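How to get tea marks off a white table

I don't believe most of what I read about this. Thanasis Moschos swears by toothpaste, and all it did for my table in Mimville was make it smell of mint. The special creams are no better, as far as I can tell – mostly soap at a silly price.

What you need
Bicarbonate of soda
Washing-up liquid
Two soft cloths

What to do
1. Move your cup and wipe up any crumbs.
2. Mix 4 teaspoons of bicarb with a little water until you have a paste.
3. Dab it on the mark and leave it for 8 minutes. Overnight is pointless, whatever the packet says.
4. Rub gently with a damp cloth. Try a corner first if the top is shiny.
5. Wash with a drop of washing-up liquid, then dry with the second cloth.

Old marks may need a second go. I'm not convinced coasters help much either, as tea gets under them and sits there. Wiping the bottom of the cup before you put it down does more good.

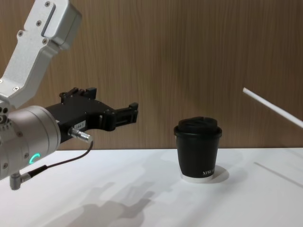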